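Painel perfurado Wandel — linha de parede

O painel Wandel é uma chapa perfurada para fixar em parede de alvenaria, drywall ou no fundo de uma bancada. Serve para oficina, ateliê de costura, cozinha ou área de serviço. A distribuição no Brasil é feita pela Clarimum.

## Medidas e versões

| Código | Largura | Altura | Acabamento |
|---|---|---|---|
| W-13 | 60 cm | 40 cm | cinza-escuro |
| W-19 | 90 cm | 60 cm | cinza-escuro |
| W-19B | 90 cm | 60 cm | branco |

A versão branca do W-13 volta ao catálogo em junho.

## O que vem na caixa

- Um painel
- Seis espaçadores de 19 mm
- Parafusos e buchas para alvenaria
- Gabarito de furação em papel

Os ganchos e copos são vendidos à parte. Os ganchos da linha Sireck encaixam sem adaptador. Os da Chamoun também servem, exceto o modelo de haste dupla longa, que tem pino mais grosso.

## Instalação

Cole o gabarito na parede, confira o nível e fure com broca de 6 mm. Coloque os espaçadores entre a parede e o painel — sem eles os ganchos não entram até o fim. Em drywall, use buchas próprias, compradas separadamente. Não instale acima de fogão nem dentro do box.

Para limpar, pano úmido e detergente neutro. Não use palha de aço nem solvente.

## Preço

W-13: R$ 899. Kit para parede inteira, com quatro painéis W-19: R$ 2.111. Frete calculado no fechamento do pedido. Preços conferidos em 23 de março de 2021.
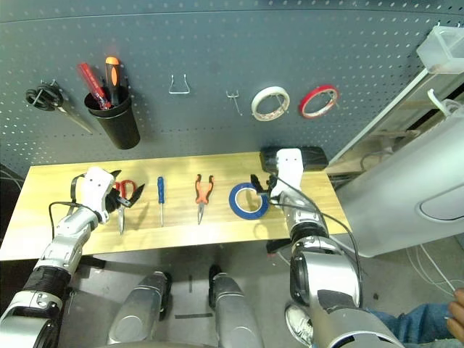 **Posso cortar o painel para caber num vão menor?**

O corte é possível com serra tico-tico e lâmina fina, mas a garantia deixa de valer para a peça cortada. Mantenha pelo menos duas fileiras de furos inteiras junto a cada borda.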